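Guides > Clothing > Secondhand > Checking a logo sweatshirt

Last updated: January 27, 2019

Shop | Guides | Sizing | Returns | Contact

How to check a secondhand logo sweatshirt before you pay

Sellers on Zakodach and Gandach love the word "authentic." I give it no weight at all. A logo is the cheapest part of a sweatshirt to copy, so leave it for last.

Start with the inside. Ask for a photo of the care label and one of the neck seam. If neither shows up in 2 days, move on. Turn the cuffs out and look for loose threads - a few are fine on a worn piece, a fringe of them is not.

Then look at the print. Ask to see it on a person in plain daylight, because a pale logo on pale fabric can vanish in a flat product shot. 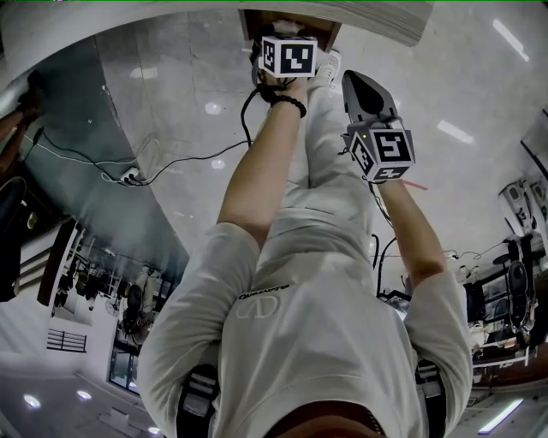

Light grey sweatshirt, small black VALENTINO wordmark over a large pale VD logo.

Compare the lettering with the brand's own pages, letter by letter. I wouldn't trust a side-by-side chart made by a reseller, and that includes the one Talley hands out.

Paid checking services? Van Dijk charges $12 and works from the same photos you already have. I tried it in September and got back one line: "consistent with listing." Make of that what you will.

If the price is over $100, only buy where you can send it back. Keep the tags on until you're sure.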